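The Drawer of Bags: Notes for the Pomon Library Talk
Genalyn Aquino, September 6, 2018
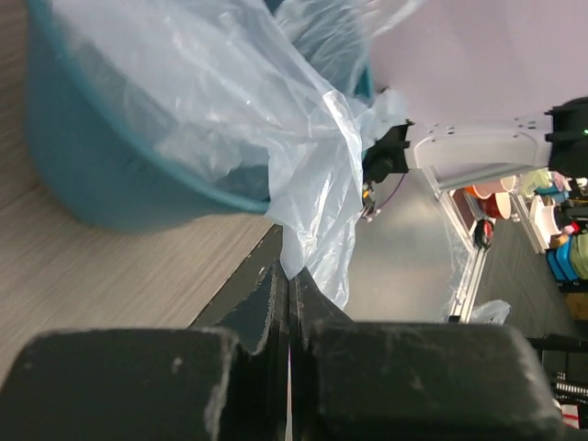

3 min read

Start slow. Let people sit. Rosalinda Mangubat will introduce me and will mention the compost thing. Smile through it.

Opening: ask who has a bag full of bags at home. Wait for hands. Ask who has two. Point at Ignacio if he keeps his down, I've seen his pantry.

My mother kept hers under the sink in Ciltley. Each one was flattened, folded into a triangle and tucked into itself like a paper football. When we cleared the house there were 200 of them in a cookie tin. We kept the tin. We also kept the triangles, and I still can't explain that to my husband.

PAUSE. Drink water.

Why we save them. A thin plastic bag feels like it has one more job left in it. Wet swimsuit, paint roller, half an onion. Throwing it out means admitting you won't be painting this year.

The paper question. Somebody will ask, so get there first. Paper takes more to make and gives up in the rain. I lost a jar of pickles outside Estrella Market that way and would rather not discuss it. If asked for exact numbers, say it depends on the study and how often you reuse the thing, then move along.

The tote question. Hold up the Pruvside tote (in my backpack – CHECK BEFORE LEAVING). Free with a dental cleaning. I own more totes than I have groceries. A cotton bag has to make a lot of trips before it earns its keep, and mine mostly goes as far as the hook by the door.

If running long, skip the part about produce bags and licking your fingers. Wilfredo says skip it anyway.

What I do now: keep 3 bags in the coat, put the rest in the store bin, clean and dry. No receipts inside. Cherry Mae will have the drop-off list at the back table.

Close with the tin. Pass it around. Ask for it back.

Questions until they flick the lights.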